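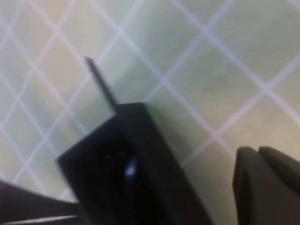
Re: wrist view and thin parts -- depth dropping out

From: Jana Mühlbauer
To: pridach-grasping list
Date: July 16, 2025

Lieselotte, all,

Quick one between runs, sorry for the state of it. Frame at the top is wrist cam, black block with the rod, left finger nearly touching, right side still open. Pretty much the moment you were asking about.

Lieselotte Ruppert wrote:
> I read the Prunden draft again last night and I still don't follow
> section 4. You say the closing step is triggered from the wrist
> view alone, but with a black object and dark grey fingers I would
> expect the outline to fall apart just where you need it most. Do
> you use depth at all by then? And what happens with the thin parts?
> Our own runs at Orkemport lose anything like a rod or a cable as
> soon as the camera gets close. We put it down to blur but never
> checked properly.
>
> Also, is the patterned cloth on purpose? It looks like it would
> confuse the matcher.
>
> L.

Depth first. No, not used in the last stretch. We switch it off once the fingers are level with the object and go on colour edges only. On matte black the depth was mostly holes anyway, and the planner kept trying to be clever with the holes.

Outline: yes it falls apart, but only on the finger side. Black against dark grey is too weak for the matcher at the lower left, though by eye you can still tell where one stops. Against the pale cloth it is fine. So the method scores each side of the block seperately and throws out any side that borders a finger. What's left is usually the two upper edges and the gap on the right. The gap is the bit that matters -- we close on gap width, and the gap is easy to see.

Rod: blurred but there. Contrast carries it. We tried sharpening, waste of two days. What helped was dropping the minimum edge length in the line finder, the old setting was chucking out anything narrow. Check yours before blaming blur. I'd bet a coffee it's the same default.

Cloth is on purpose, yes. Diamond lattice, soft lines, low contrast. First version of the matcher did grab the lattice lines and call them object edges, you are right about that. Now we fit the grid first and subtract it. Side benefit, where the rod crosses a grid line we get a break in the line, and the break tells us where the rod is even when its own edges are weak. Did not plan that, found it in the logs.

Numbers so far, black parts only: 500 attempts in the full set, 169 of them with a rod or other thin bit sticking out. In those 169 we had 17 bad closes. 11 of the 17 were the rod being clipped by the right finger, the rest a mixed bag, haven't been through them all. Old version with depth left on is not a fair comparison yet, different start poses, so please don't quote anything against it.

Things I don't trust:

- the glint. There's a small bright spot on the face of the block in a lot of frames and it moves as the wrist turns. Twice it got picked as a corner. Masking by brightness for now, ugly.
- shiny parts in general. All of the above is matte.
- plain cloth. Without the lattice the grid trick is gone obviously, and I have not run the thin parts on plain at all. Should be in the paper as a limit and isn't, will add to section 4.

The Obradović reweighting you mentioned last time -- did try it, made no differnce on the block, maybe a little on the rod. Left it out. Happy to put it back if someone wants to own that bit.

Could you send me ten or so of your lost-cable frames from Orkemport? Raw please, not the resized ones. I'll push them through with the short edge setting and tell you what comes out. Config is in the usual folder under closing, ignore the one marked February, it's stale.

Arm is homing, got to go.

Jana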